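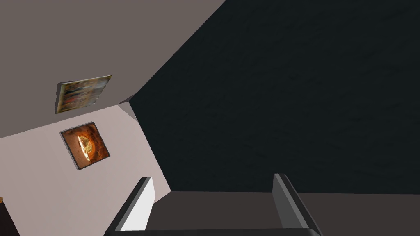
Before the First Session

The Katport household tidying service is delivered by a two-armed robot, which works from a virtual copy of the customer's rooms before it is sent to the home. The following advice is issued to households that have reserved a trial. It applies to bedrooms, where most customers choose to begin.

Framed pictures may stay on the walls. Please mark them on the room form as fixed items, together with mirrors and shelves. The service does not straighten, dust or rehang pictures, and a request to do so will be returned unanswered.

Clear the floor between the bed and any long furniture. Shoes, cables and small rugs should be put away by 9 a.m. on the day of the session. A narrow aisle is acceptable provided that it is open along its full length.

Making the Bed and Clearing the Dresser
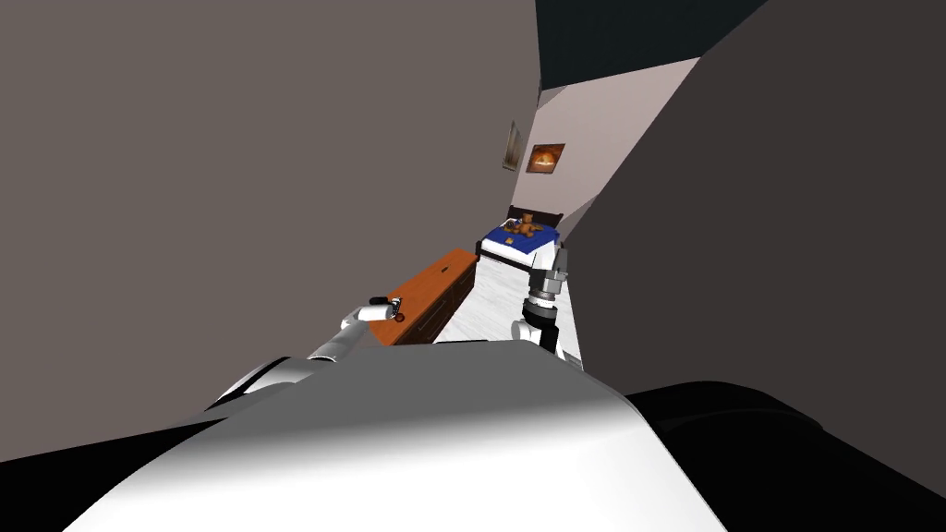 Rendering: Katport customer handbook, bedroom section

One gripper is at the foot of the bed, by the lower edge of the blanket, while the other is over the near corner of the dresser, close to a small item on the wood. Households will obtain better results by observing the following points.

Use a plain blanket in a single strong color. Patterned throws with fringe are harder to grasp and should be folded and stored beforehand.

A stuffed toy may be left on the blanket if its place is entered on the form. Otherwise it will be treated as an item to be moved to the toy basket.

Keep coins, rings and medication off dresser tops. Larger items may remain, with a hand's width between them. A polished top should be wiped with a dry cloth only; Flustus surface spray leaves a film on the gripper pads and must not be used on the day.

Tuck the sheet before the session. The robot draws up and smooths the blanket but does not tuck corners.

Charges and Conditions

The trial consists of 2 sessions of 50 minutes each. A refundable deposit of $100 is required. Households that continue after the trial may lease the equipment under the Van Loon plan or purchase it outright. Breakage is covered up to $2,000 per household, excluding glass, antiques and any item left off the room form.

Changes to the furniture should be reported before the next session so that the virtual room can be revised. Moving a bed to another wall requires a new form. Replacing a blanket does not.

Replacement gripper pads are supplied by Drondik and are included in the lease. Customers who have purchased the equipment should order pads in pairs and fit both at the same time.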